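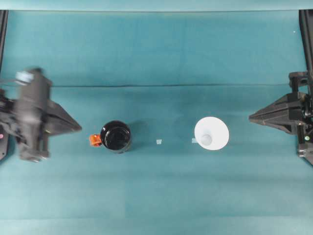

Zwei Greifer vor blaugrünem Stoff

16. Juni 2026

Die Tomaten stehen jetzt alle im Freien. Wir haben sie später gepflanzt als im letzten Jahr, weil die Nächte im Mai noch zu kalt waren. Sechs Pflanzen wachsen unter dem Dach an der Südseite, der Rest steht ohne Schutz neben den Bohnen. Bisher sehe ich keinen großen Unterschied. Die ungeschützten haben etwas kräftigere Stiele, dafür sind unter dem Dach schon die ersten Früchte zu erkennen.

Stojan Golob vom Nachbargarten hat mir zwei Jungpflanzen der Sorte Viltura überlassen. Die kannte ich nicht. Sie soll klein bleiben und wenig Geiztriebe machen. Vorerst wächst sie wie alle anderen.

Gemulcht habe ich mit angetrocknetem Rasenschnitt, dünn, damit nichts fault. Unter der Schicht war die Erde gestern Abend noch feucht, bei den Bohnen dagegen staubtrocken.

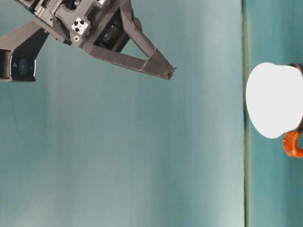
Wie oft gieße ich die Tomaten?

Alle drei Tage morgens und dann gründlich, immer an den Fuß der Pflanze und nie über die Blätter.

Das Wasser kommt aus der Tonne. Sie fasst 100 Liter und war letzte Woche leer. Theophilus Ametepe hat mir geraten, eine zweite an die Rückseite der Laube zu stellen, dort läuft der meiste Regen ab. Das Fallrohr muss ich dafür kürzen.

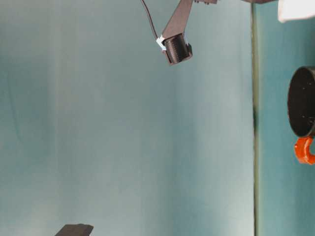

Was noch ansteht

Der Lauch muss ins Beet, 17 Stück passen in die Reihe, wo der Spinat war. Die Erdbeeren brauchen ein Netz. Den Grünkohl säe ich diese Woche in Töpfe, damit er im September gut eingewurzelt ist. Beim Kompost fehlt weiterhin das vordere Brett.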